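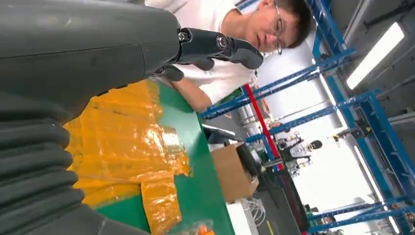

## Re: Parish footpath survey - who has the Leltberg section?

Rowena Manalo wrote in July:

> I've walked the path from the Meireles turning as far as the second stile and put it down as clear. The map shows it going on to Leltberg Farm but I couldn't find the line after the stile. Is that stretch on anyone's list? Also, does the length on the old sheet include the spur to the ford? It says 2178 metres and I can't make it fit.

Rowena,

The Leltberg stretch was on my list and I did it last week, starting from the farm end. The line is there but hard to pick up from your side. From the second stile, keep the hedge on your left for 90 metres and look for a gap next to a dead ash. The waymark post has fallen into the nettles. I stood it up against the fence, but it needs digging in again.

On the length: yes, the old sheet includes the spur. The spur is 867 metres by my measuring wheel, so take that off and you should be close to what you walked. I would list the two separately this time, as the spur has its own number on the county map.

Other things from the same walk:

- The footbridge has two soft boards at the north end. I have reported it.
- Brambles are up to shoulder height behind the Loluvier barns. Passable in long sleeves.
- The gate by the barns is tied with baler twine. It opens, but you need both hands, and it has dropped on the hinge.
- The path sign on the lane points into the wrong field.

I still have no notes for the wood, or for the bank above it. If anyone has been through there since spring, please send me whatever you have, even if it is only a line or two. Grid references are useful but a rough sketch will do - I can match it up at home.

Rowena, could you send me your sheet for the first part before I type mine up? Paper is fine, I am in most evenings after six.

Plato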